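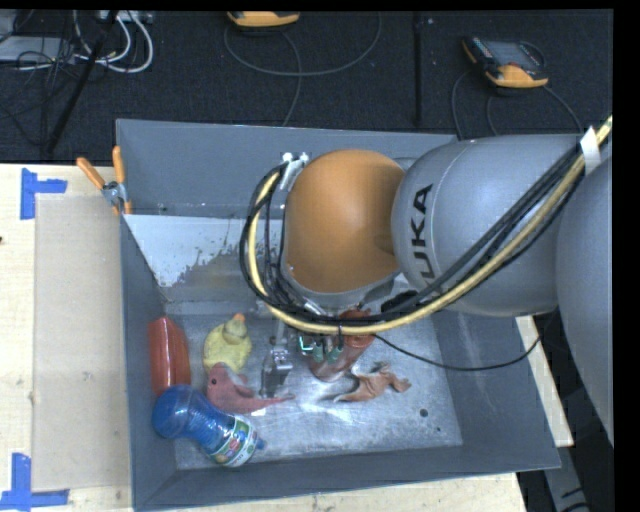 Is the Jindik print of Skellstead the long version?

Probably the ordinary release version with other people's film cut into it. I can't find any scene in it that's missing from the release version, and the extra length can be accounted for without one.

July 2021, bench notes, Skellstead 16mm

Writing this up before the forum gets hold of it. The claim came with the print: "director's cut, longer than anything shown in cinemas, ending intact". The seller at Jindik wants $3,000 and says there's another buyer. There is always another buyer.

What arrived: one large reel in a can that doesn't belong to it (label for a travel short, crossed out), no paperwork, and a photocopied page from an old Wan Pictures hire catalogue. The catalogue page gives no running time. It has a still from the harbour chase and the word "uncut", which Wan put on nearly everything they hired out, including a cartoon I know for a fact is missing its titles.

Measured length 1,622 feet on the bench counter, leader to tail. Ran it through again the other way and got the same. At 24 frames that's 45 minutes and a few seconds. Wan's hire version of Skellstead was always a cut-down of the feature, so nobody should be comparing this with the cinema running time in the first place. The seller is comparing it with our reference print, the Moline one, and against that it's 363 feet longer. Ten minutes. I'll grant that ten minutes is a lot and I understand why he got excited.

So where are the ten minutes?

Leader. There's far too much of it, black and clear, head and tail, plus a stretch of academy leader left in the middle where the Wan version had its reel change. Somebody joined two reels and didn't bother to take it out. All of that counts on a footage counter and none of it is a scene.

Doubles. The ferry arrival is in twice, once in the right place and once after the argument in the pub. Checked the edge codes and they're different stock years, so the second one came from another print. My guess is somebody had a damaged print and a good print and made one out of both, then lost track. The people calling this "the flashback version" should look at the edges.

The storm. Long run of waves and dark sky before the final scene, no actors, no boat. This is the bit everyone will say is the lost footage. I don't buy it. The grain is coarser, the frame line sits lower, and the sound track area is blank the whole way. It looks like library material to me, or somebody's own. Can't prove that yet. Needs a proper look at the original camera edge printing, if any of it survived the duping.

The ending. Same ending. Same last line, same slow pull back from the lighthouse, end title. I watched it twice against the Moline scan, side by side, and the only difference is that Jindik is pinker.

Splices: seven tape, all yellowed and weeping, plus the cement ones which I haven't logged. Every one of the tape splices is at the start or end of something suspicious. I've photographed them before remaking any.

Condition otherwise: faded to magenta like everything on that stock, light vinegar smell, mostly at the core. Some perf damage through the ferry (first one). Not safe to project in my opinion. Will scan, slowly, once the splices are done.

Things I could be wrong about:

The storm, as above. If the edge printing matches the rest of the production I'll eat my words and write it up properly.

The pub argument has one cutaway of the barman that I don't remember from Moline. It's a second or two. Moline has a jump right there, so it may just be damage in our print — in which case Jindik is better than ours for one shot, and that's worth something, though not what's being asked.

The photocopy. If anyone still has the full Wan catalogue from that year, the stock number would tell us whether they ever carried two versions. I've seen this asserted on three websites and all three are quoting each other.

To do: log cement splices. Remake tape splices, keep the old pieces in the envelope with frame counts. Scan the storm first, overscanned so we get the edges. Ask Jindik where the can came from, and don't mention money in the same email. New molecular sieves for the can.

Please don't post frames from the storm section yet. Last November we had a single frame out for one evening and it was a "deleted scene" by breakfast, and I'm still getting messages.

Added later: edge printing in the storm is partly readable after cleaning. Two characters and half of a third. Not enough to call. Trying again with the light lower.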